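Filed under: Local Business | Home & Office | Press Releases
14 shares | 2 comments

FOR IMMEDIATE RELEASE

Pletia opens shared worktable room in Gollerdale, small-goods repair and sorting now under one roof

GOLLERDALE, February. Pletia, the small-goods repair and resale outfit, has moved out of its old unit on the Trerthorpe road and into a bigger room in Gollerdale. Doors open to the public from 10 a.m. Booking not needed for drop-offs, is needed for table time. More on that further down.

The new room is built on one idea: big white tables, plenty of space on top, desks close by. People bring in small boxes, cases, tins, hinged things, bars and brackets off old furniture, whatever has come loose or stopped closing. It gets opened up on the table, looked over, logged, and either fixed or passed along.

"At Trerthorpe we were working on top of each other," said Nobuhle Cele, who runs Pletia. "You'd put a lid down and it was gone. Now there's table. I keep saying it to people. There's table."

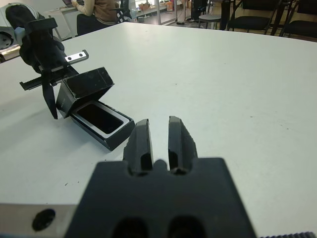
Hinged boxes are the bulk of the work right now. Since the autumn the team has taken in 196 of them, mostly worn at the edges, mostly small. Cash boxes, jewelery boxes, instrument cases, a fair few that no one could put a name to. Lids that won't stay up, lids that won't stay down. Standard check is lid open, box on its side, look at the inner rim, then the hinge. Turnaround is three working days for a simple hinge, longer if a pin has to be made.

Total intake across all catagories since Pletia started: 1,469 items. Records are kept at the desks in the same room, typed up as pieces come in. Previously on paper, in a drawer, in another building.

Table time

New with this move. Members of the public can reserve a place at a table and work on there own things, with staff nearby. Bring your own parts if you have them. Small hand tools can be signed out. No paint, no solvents, no food on the tables please. Under 16s with an adult.

Aniela Ostrowski, in charge of bookings: "Mornings are going fast. Afternoons still wide open. If you've got one stubborn box, an hour is plenty. If you've got a bag of them, take two slots."

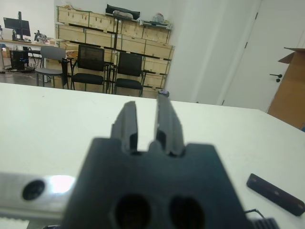 Loose parts are the other side of it. Bars, rails, plates, anything with holes in it that came off something else. Lindiwe Gumede is putting together a parts shelf so these can be matched up by length and hole spacing instead of thrown out. Donations welcome, clean please, small end of things only. Nothing longer than your arm. Bag the screws.

The room was fitted out with Restrepo, the Gollerdale joinery firm. Gray floor, light gray walls, kept plain on purpose so small dark parts show up if they roll off. Work took 19 days start to finish, lighting still being adjusted in one corner.

Prices are the same as at Trerthorpe. Old claim tickets still good, bring them to the new adress. Uncollected items from Trerthorpe have all been moved over and are being held until the end of spring.

For bookings: Aniela Ostrowski, front desk
For parts donations: Lindiwe Gumede
Press: Carleen Gilchrist, interviews by arrangement, mornings best

2 comments | Share this release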